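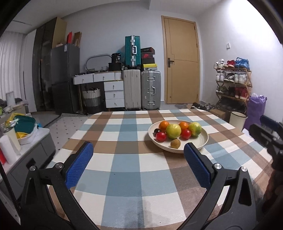

Is the school fruit and vegetable program in Villthorpe going to finish inside its budget?
On current numbers it will, with a small cushion, as long as the December produce order doesn't jump the way the last one did.

Progress report, Villthorpe Fresh Snack Program
Submitted to: Pondumero Fund, community food grants
Date: June 13, 2023

Summary first, detail after. Sorry for the short sentences, the portal closes tonight and the old draft got lost when the laptop updated.

Where we are

Snacks going out in 7 schools. Was supposed to be more by now, see below. Deliveries steady since spring. Fruit is by far the bigger share of each order, vegetables are harder to place as a snack unless somebody cuts them. Tomatoes do better than we guessed, the small ones especially. Plums go fast with the older grades and come back half eaten from the younger ones. Oranges are a problem of peel and time, the teachers keep telling us this, and they are right. A ten minute break is not long enough for a first grader and an orange.

We've moved oranges to the afternoon slot where the school has one. Where it doesn't, apples or bananas instead.

What the money went to

Produce, mostly. Then the van lease, fuel, crates, hand soap, paper towels. The crates were a one-time cost and came in under. Fuel came in over. The two more or less cancel out so we haven't asked for a line change, but if you would prefer we file one, tell us and we will.

Cold storage was the big worry in the last report. Fixed for now. Birex is letting us use a corner of their walk-in cooler at a flat monthly rate, signed through the end of the school year and then month to month. The agreement is in the attachments folder (second file, the one with the long name). It's a decent rate. It also means we load from their dock, and the dock is only free early, so drivers start before six. One driver left over this. The hours were in the posting but I guess it's different when you're doing it.

What slipped

The Nseir Road schools. They were meant to start in the spring and they did not. Reasons in order of size:

No sink near the classrooms in the older building. We can't leave unwashed fruit and the district health form asks where washing happens. "In the hallway bathroom" was not accepted.

Paperwork on allergies. Came back incomplete twice. Kiwi is the main one, plus a few kids who react to raw stone fruit. We now have a one page form in place of the four page one and it's coming back filled in.

Van capacity. One van can't do the existing route and Nseir Road before first break. Could do it with a second run, but then the second run arrives after break, which defeats the purpose.

Plan is to wash everything at the Birex dock before loading, there is a proper wash station there, and to drop at Nseir Road the afternoon before into a locked fridge. The fridge is bought. It has not been delivered. Supplier keeps saying next week.

Waste

You asked for this specifically. We weighed leftovers over 5 weeks at every school on the route. Waste runs at about 20 percent of what we deliver, by weight, peels and cores not counted. Higher than we wanted. A lot of it is whole untouched fruit at the bottom of the crate, bruised from the ride. So we stopped stacking crates of soft fruit and started putting a towel layer in. Looks better since then but we haven't reweighed, so please don't quote that yet.

Whole clean fruit that comes back now goes to the after-school room instead of the trash. That needed a sign off from the district and we have it in writing.

What the schools say

Short survey went to classroom teachers, 24 replies. Most want the program kept as is. The complaints are nearly all practical: sticky desks, fruit flies near the windows, no warning when the delivery changes. We've started sending a weekly note with what's coming so they can plan for it. A couple of teachers have been using the note for spelling words, which we did not plan but are happy to take.

One reply asked for less melon. Melon is off the list until fall, it was a pain to cut anyway and the knives policy makes it worse.

A few parents wrote in about wanting organic. We priced it. Can't do it on this grant for the full order. Could maybe do it for one item at a time, in season, if the grower will deliver to the dock. Not a priority unless you tell us it is.

Purchasing

We buy from two wholesalers and three small growers. The growers are better on taste and worse on paperwork. Invoices come late, sometimes on the back of somthing else. We've given them a template. The wholesalers are fine on invoices but will swap items without asking, so we've had weeks with grapefruit in place of oranges, and grapefruit does not go over well with eight year olds. New clause in the order sheet says no swaps without a phone call. Has worked so far except once.

Prices went up over winter on citrus and on tomatoes. Last December's order was the most expensive single order of the whole grant so far. For this year we want to order earlier and lean on apples and pears, which keep well in the Birex cooler.

Staffing

Short one driver as noted. Coordinator is covering two mornings a week. This isn't sustainable into the fall and we know it. Job is posted again, with a slightly higher hourly rate that comes out of the unspent training line. We think that's allowed under section four but please confirm.

Next period

Summer is mostly admin. Route redesign for the fall, with Nseir Road in it. Fridge delivery, fingers crossed. Health form resubmitted with the dock wash station listed. Reweigh leftovers in the first month back so we have a real comparison. Renew or renegotiate the cooler space, Birex has said they're open to a full year but want an answer before school starts.

Things we need from you

Confirmation on moving the training money.
A yes or no on the fuel and crates lines.
The new reporting template if there is one, the link in the last email went to a blank page.

Attachments: budget to date, cooler agreement, survey replies with names taken out, allergy form (one page version), waste weights by school. The waste sheet has two tabs, the second tab is teh one to use.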